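Squeaky Hinges, Sticky Drawers and Other Small Fixes I Love
03/12/2022
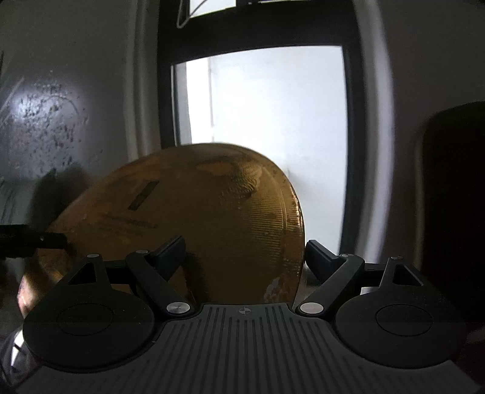 Black jaws, one on each side.

I get a silly amount of joy out of a door that used to squeal and now doesn't. Most of these jobs take less time than finding your shoes, and you probably own everything already!

Hinges first. Tap the pin up with a nail and a light hammer, one pin at a time so the door stays hung. Wipe it down with a rag, rub it all over with plain candle wax or petroleum jelly, and drop it back in. I used to spray everything with oil and then wonder why there was a black drip down the paint. Wax stays put (mostly), and the hinge in our hallway has been quiet since July.

Wooden drawers that stick love wax too. Pull the drawer out, flip it over and look for the shiny spots where it has been rubbing. Run the end of a candle over those and along the runners inside the cabinet. If it still drags, sand the shiny spots lightly and wax again. Go easy with the sandpaper in damp weather, you may find the drawer rattling once the air dries out.

A loose screw in a wood door frame is my favorite of the lot. Take the screw out, dip 3 wooden toothpicks in wood glue, push them into the hole and snap them off flush. Let the glue dry overnight, then drive the screw back in by hand. It bites like new! Big holes need a piece of dowel, but try the toothpicks first.

For a wobbly chair, please don't just squirt glue around the outside of the joint. Work the leg out, scrape off the old crusty glue, put fresh glue on both parts and tie the whole thing tight with a loop of rope, twisted with a stick. Set it on a flat floor while it dries or you will glue the wobble in for good. Ask me about the kitchen stool.

And a window that won't slide: vacuum the track before you do anything else. An old toothbrush gets the corners loose, then a damp cloth, then a dry one. Ours had enough grit in it to plant carrots, and it moves with one finger now.

I keep the candle stub, the toothpicks and a small bottle of glue together in a coffee can under the sink, so there's never a hunt for them.

Related tips
Getting Candle Wax Out of a Tablecloth
Sorting a Jar of 500 Mixed Screws
How We Quieted the Stairs at the Plemitz House
Sharpening Kitchen Scissors at Home
Five Uses for an Old Toothbrush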